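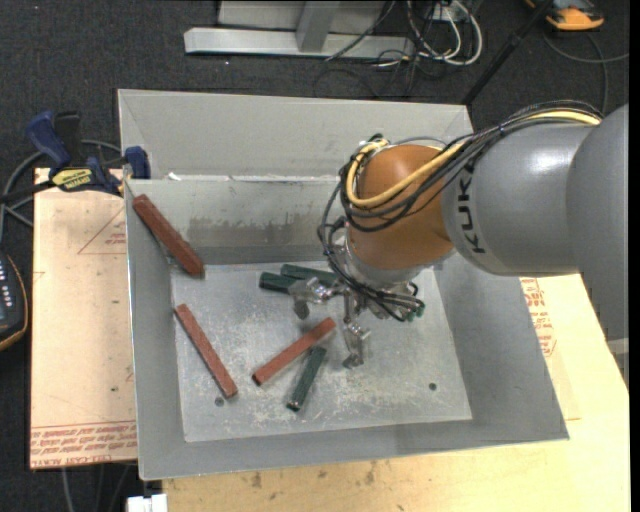
Zemonska Rust Preventive Fluid
Solvent-based, dry-film type, for storage of steel and cast iron parts indoors

Home / Metal care / Rust preventives / Zemonska

Overview
Zemonska is a temporary corrosion preventive for bare ferrous metal between machining, storage and final finishing. It is applied by dipping, brushing or low-pressure spraying. The solvent evaporates and leaves a thin, slightly waxy film that can be handled without leaving oil on gloves, cartons or shelves. The film is removed with an ordinary alkaline wash before painting, plating or welding.

The fluid displaces water from freshly washed parts. Displaced water sinks to the bottom of the dip tank and is drained from there. It does not have to be separated from the fluid by any other means.

Zemonska is blended and filled at our Vernville plant and is sold in two grades.

Grades
Zemonska Light
Thin film, almost clear when dry. For parts that will be used or coated soon, for measuring fixtures, and for work with fine threads or close fits. The film does not need to be removed before most assembly work. Check with the adhesive supplier if the part will be bonded.

Zemonska Heavy
Thicker amber film. For castings, forgings, flame-cut blanks and stock that will sit through a damp season. Must be washed off before coating. Not suitable for bearing bores or sliding fits unless cleaned first.

The two grades can be mixed in use without harm to the parts, but the film will be uneven and the storage guidance on this page no longer applies. Keep separate tanks.

Storage guidance
Indoors, under a roof, parts on racks and not touching the floor:
Light - up to 3 months
Heavy - one winter season

These periods assume clean parts, full coverage and a building without open process steam or acid fumes. Pickling lines, battery charging areas and road salt carried in on trucks all shorten the life of the film. So does handling. If parts are sorted, restacked or tipped from one bin into another after coating, the film is scraped off at the corners and edges and these are the first places to rust. Coat again after the last move where possible.

Neither grade is intended for outdoor storage or sea freight. For export packing see Võ Barrier Paper, which may be used together with either grade.

Surface preparation
The metal must be free of swarf, scale dust, fingerprints and detergent residue. Water on the surface is acceptable. Water containing salts or detergent is not, and a final rinse in clean water should be used ahead of the dip tank.

Fingerprints need separate mention. Hand salts stay under the film and continue to attack the metal, and the fluid does not remove them reliably. Parts that have been held in bare hands should be washed again. Clean gloves are to be worn from the final rinse onward.

Do not apply over old preservative from another maker unless a test piece has been stored first. Some lanolin products stop the film from hardening.

Application by dipping
1. Lower the part slowly so that air can leave pockets and blind holes. Turn hollow parts while submerged.
2. Hold until bubbling stops.
3. Raise slowly and let the part drain over the tank with its largest opening facing down.
4. Move to a ventilated rack. Parts must not touch each other until the film is dry.
5. Pack or stack.

Small parts are dipped in open mesh baskets. Fill baskets loosely. Flat washers, shims and stamped blanks cling together face to face and the fluid will not reach the covered areas - shake the basket under the surface, or use a tumbling basket.

Application by brush or spray
Brushing suits large single parts, tank rims, machine beds and repairs to damaged film. Use a natural bristle brush and work in one direction. A second coat may be added when the first is no longer tacky.

For spraying, use a low-pressure gun or a pump sprayer with solvent-resistant seals. Apply until the surface is evenly wet but not running. Spray work is to be done in an extracted booth. Pump sprayers left full overnight will block at the nozzle; empty them and rinse with a little mineral spirits.

Drying
Drying depends on air movement more than on temperature. In a workshop with normal ventilation Light is dry to the touch within a shift. Heavy should be left overnight. Forced air from a fan is helpful. Heated air is not permitted unless the dryer is rated for flammable vapor.

A film that stays soft points to one of the following: poor draining, parts stacked early, detergent carried over from the wash, or an old tank in which the solvent balance has changed.

Tank care
Drain the settled water at the start of each working day, before the first parts go in. Open the bottom valve a little at a time and close it when fluid appears. Skim floating dirt with a fine mesh. Keep the lid closed whenever the tank is not in use.

Solvent loss thickens the bath. Check it with the flow cup supplied with first orders and compare with the reading on the drum label. If the bath is too thick, correct it with fresh fluid of the same grade. Do not thin with gasoline, kerosene or paint thinner.

Cloudiness that clears on standing is suspended water. Cloudiness that does not clear is usually detergent, and the bath should be replaced.

Removal
Either grade comes off in a warm alkaline wash. Light also wipes off with mineral spirits on a cloth. Heavy may need a soak, mainly in threads and internal corners. Check for complete removal with the water break test: clean water should spread over the surface as an unbroken sheet. If it pulls back into beads, wash again.

Welders should remove the film from the joint and from the area next to it. Heated film gives off smoke and causes porosity.

Material compatibility
Suitable: carbon steel, tool steel, gray and ductile iron, galvanized sheet, zinc-plated fasteners.
Suitable after test: brass, bronze, magnesium alloys, painted surfaces.
Not suitable: natural rubber, polystyrene, uncured paint, friction linings.

Galvanized racks and baskets may be left in the bath. Painted ones should be tried first, as air-dried enamels soften. Baked and powder-coated finishes are generally unaffected by short contact.

Container sizes
Can, for brushing and touch-up
Pail, with pouring spout
Drum, 200 liters, steel, closed head

Light and Heavy are both stocked in all sizes. Drums are shipped upright on pallets and should be stored the same way, indoors, away from heat. Unopened containers keep for 2 years. Drum pumps and bottom-valve kits are listed under Accessories.

Safety and disposal
The fluid is flammable. Ground the drum and the receiving vessel during transfer. Use in a ventilated place, away from sparks, flame and hot surfaces. Wear nitrile gloves and eye protection. Repeated skin contact causes dryness and cracking. Soaked rags are kept in a closed metal can and emptied daily.

Spent fluid, drained water and tank sludge are to be collected separately and handed to a licensed disposal contractor. The drained water carries traces of solvent and must not go into a floor drain. The safety data sheet is supplied with every order and takes priority over this page.

Changes to this page
The section on galvanized racks has been added. The Heavy grade drying guidance was changed in December following storage trials in the unheated hall at Justthorpe. An earlier version allowed Heavy to be stacked the same day in good airflow; this is withdrawn.

Ordering and technical questions
Orders are placed through the Vernville sales desk or your regular distributor. Sample cans are available to workshops that have not used the product before. Please state the base metal, the wash used ahead of the tank, and how long the parts will be stored.

Technical contact: Hậu Lưu, Metal Care, Vernville

Related products
Võ Barrier Paper, rolls and cut sheets
Alkaline Wash Concentrate
Mesh dip baskets with lids
Flow cup, replacement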